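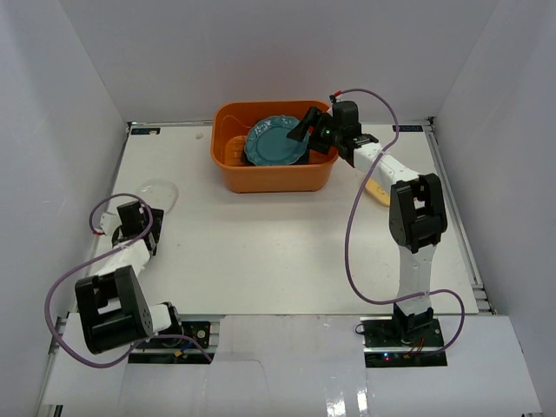 A teal scalloped plate in its orange bin, Letitz workshop.

The owner of the Swanson tableware exchange in Wadenville talks fast when the subject is plates. "Look at that edge!" she says. "I have 1,455 pieces on the shelves and I still get excited over a scalloped rim."

She began with 3 bins and a borrowed table. Orange was her pick from the start, and she hasn't budged. "Blue against orange, it just sings. You spot the plate from across the room."

Her favorites come from house sales out in Anham (she once brought home 116 in a morning). "My car was so low! I drove back at a crawl, grinning the whole way."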